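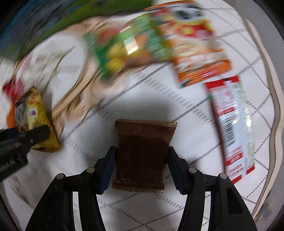 Foil sachet held between the finger pads, with further packets on the gridded floor.

Software Engineer, Manipulation Control and Perception
Umix, Meruvville
Full time, permanent

Umix writes the software that lets two-finger grippers pick and place packaged food: sachets, snack bags, cartons and other light retail goods. We are looking for an engineer to work on the part of the stack between the wrist camera and the motor commands. The post sits in the manipulation group at our Meruvville office. Hardware is designed at Allport and is outside the scope of this role.

The work

Our current controller, Cuevas, takes wide-angle wrist images and jaw width, and outputs short sequences of gripper poses. It handles stiff boxes well. Flexible packaging is harder — foil reflects, bags change shape under load, and a crimped seam can look like the edge of a separate object. Most of your first year will be spent on these cases.

You will:

- maintain the grasp planner and its interface to the low-level controller
- improve segmentation of glossy and partly hidden packets under fisheye distortion
- deal with motion blur in wrist images, both in training data and at run time
- write and review calibration code for lens, jaw width and camera-to-finger offset
- measure end-to-end delay and keep the control loop at 10 Hz on the target computer
- extend the replay tool, which steps through recorded grasps alongside planner output

The internal test set holds 3000 recorded grasps over 140 product types. Every change to the planner is run against it before merging. You will be expected to add cases to the set as well as to use it, and to write up failures in enough detail for someone else to reproduce them.

What we need

- Good working knowledge of C++ and Python. The controller is in the former, training and tooling in the latter.
- Experience of shipping software that moves a physical machine. This need not have been an arm.
- A sound grasp of rigid-body transforms, camera models and time synchronisation.
- Comfort with Linux, version control and code review.
- Clear written English.

Useful but not required: learned control policies, force or current-based contact detection, work with non-pinhole lenses, real-time scheduling. We do not ask for a particular degree. Candidates from machine tools, drones or vehicle software have the right background for much of this.

Terms

The working week is 37.5 hours, with core hours from 10:00 to 15:00. Annual leave is 28 days plus public holidays. Two days a week may be worked from home once the probation period is over; the remainder is on site, as the planner cannot be properly tested without a gripper to hand. Some travel to Allport is needed, normally a day at a time, and is paid. The salary band is sent to all applicants before the first interview.

How to apply

Send a CV and a covering note of no more than one page to the Umix recruitment desk, quoting "Manipulation Control". In the note, describe one fault you traced across the boundary between perception and control — what the logs showed, what you suspected first and what the cause was. Links to code are welcome. Please leave out anything covered by a confidentiality agreement.

Selection is a telephone call, a paired session on a recorded grasp failure, and a half-day visit to Meruvville. There is no take-home task.

Closing date: Feb 25, 2024. Applications received after that will be held for the November intake.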